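Siddale Docs > Cells > Longate bench cell > README

# Longate bench cell: setup and upkeep

Welcome, and thank you for reading this before you touch anything. This README covers the two-arm tabletop cell we call Longate: how it goes together, what we do to it every morning, and what to try when it sulks. It travels in the same folder as the Sirnby recordings, so it does double duty as a short data card, and you'll find that part toward the bottom.

Last revised November 27, 2024.

## What the cell is

Longate is a pair of black arms bolted to opposite sides of a rectangular frame made of black aluminum extrusion, with a butcher-block top under it. The arms face each other across the table, and each one carries a parallel gripper with two fingers. Two laptops sit on the desk to one side. The upper one runs the arms and the lower one does the logging, and we ask you to please keep it that way, even on days when you're in a hurry and it would be easier to put everything on one machine. We tried that in June and spent a long afternoon wondering why the left arm lagged behind the right.

The control package is called Kim. It lives in the `kim/` folder and has its own notes, which are shorter than these and a good deal more technical.

## Power and cables

Everything on the bench runs off the portable power station on the floor behind the table. Charge it overnight. If the display reads under 41 percent in the morning, plug it into the wall and let it come up while you do the checks, and don't start a recording block until it has.

Bring things up in this order:

1. Power station on, then the power strip.
2. Network box. Give it a full minute, please.
3. Both laptops.
4. Left arm, then right arm, with your hands well clear of the table.

Shutting down is the same list backward. Support the arms as you cut their power -- they go limp all at once, and a gripper coming down on the wood leaves a dent.

The cables along each arm need a bit of slack at every joint, more than looks tidy. Start with the arm folded, stretch it slowly by hand to its full reach, and watch the cable the whole way. If it pulls straight anywhere, undo the nearest tie and feed some back toward the base. We've replaced more cables than motors on this cell, and nearly every one had gone at the wrist. 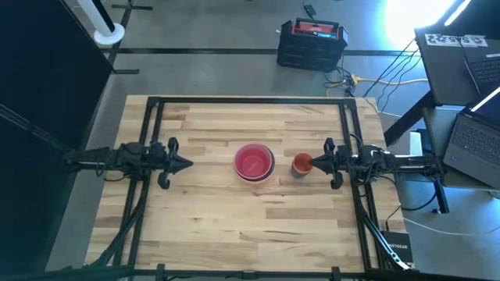

Once the cables are right, go around the frame bolts with the hex key from the drawer. They work loose slowly, and the first sign is usually a gripper that closes a little to one side of where it did last week. Snug is plenty. The corner brackets will strip if you lean on them, and then you'll be taking the whole front crossbar off to get at the nut (ask us how we know).

## Morning checks

These take a few minutes and save a great deal of grief later on:

- Wipe the table and the gripper fingers with a dry cloth.
- Wiggle each finger gently. A tiny bit of play is normal; a click is not.
- Run `kim home --both` and stay with the arms until they stop.
- Run `kim zero --check`. Any joint off by more than 5 counts should be zeroed again.
- Put a cup and a bowl out and do one slow pick-and-place by hand control, just to get a feel for how the arms are behaving.

That last one isn't strictly a test, and you won't find a pass mark for it anywhere. Still, it has caught more trouble than the other four put together, so do give it a fair go before you sign the sheet.

## When something goes wrong

**One arm won't home.** Nine times out of ten it's the connector at the base. Power that arm down, reseat the plug until you feel it catch, and try again. If it still refuses, swap the left and right cables at the base. If the fault moves with the cable, you have your answer, and the spares are in the drawer marked Siddale.

**The gripper closes but won't hold.** Look at the finger pads first. A shiny pad is a worn pad, and cups slide right out of it. Replace both fingers on that side together, then run `kim grip --learn` so the software knows where "closed" is now.

**The arm shakes when it's holding still.** Check the frame bolts, then the feet of the frame, then the motor nearest the base, in that order. A warm motor is fine. One you can't keep a finger on needs a rest and a line in the log.

**The log drops out partway through.** It's almost always the network box. Restart that before you restart anything else, and throw away the take that was running.

## About the recordings

The Sirnby set holds 208 takes made on this cell, all of them simple tabletop work with cups and bowls. Each take has its own folder with joint positions, gripper state, and video, plus a plain text note from whoever was running the arms. Do read the notes! Some of them are a single word, but others explain an odd pause or a second attempt much better than the numbers can.

We left 34 takes out because the zero check had been skipped that day and we couldn't trust the joint readings. They're kept in `held/` and you're welcome to look at them, only please don't mix them back in.

If you change any hardware, even one finger pad, start a new block number and write the change in `CHANGES.txt`. A line or two is fine -- we'd much sooner have a clumsy note than none at all.

Related pages

- Kim: command list and settings
- Replacing gripper fingers, left and right
- Sirnby recordings: folder layout
- Longate spare parts and where they live
- Battery care for the portable power station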